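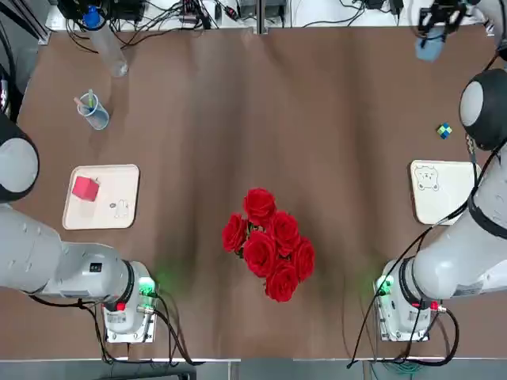

Drove the Climton crossover out to Vonstead today, 90 miles each way, and I'm sold on the seats. The paint isn't for me, though. I want a deep red, close to those roses on the brown tabletop. 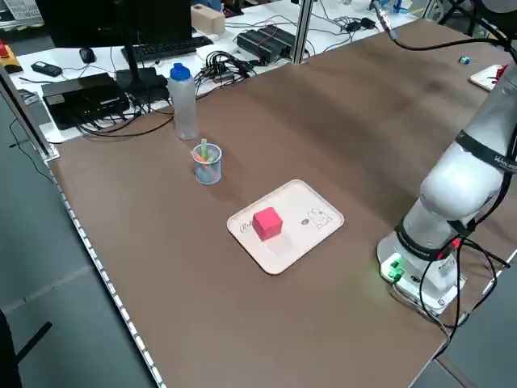
Pink cube on the rabbit tray.

Mileage was almost 20 on the way home — my old sedan did better! The dealer still won't budge on price. 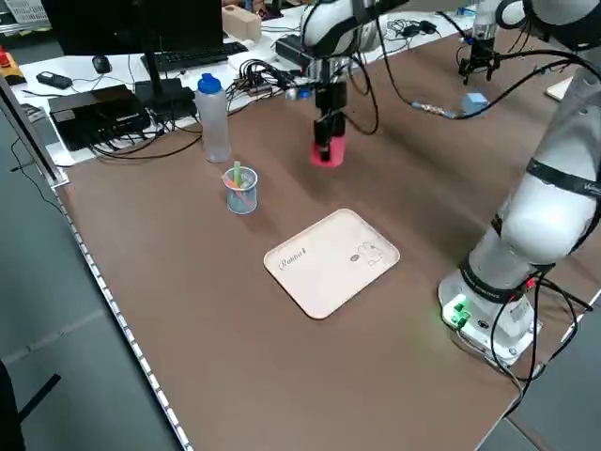 Water bottle, tray and something pink.

Sleeping on it tonight. 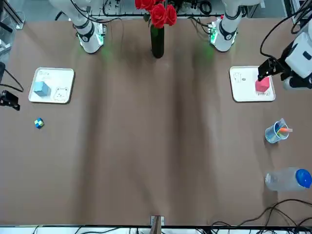 8/27/18, later
Called back. They'll throw in floor mats — I said maybe.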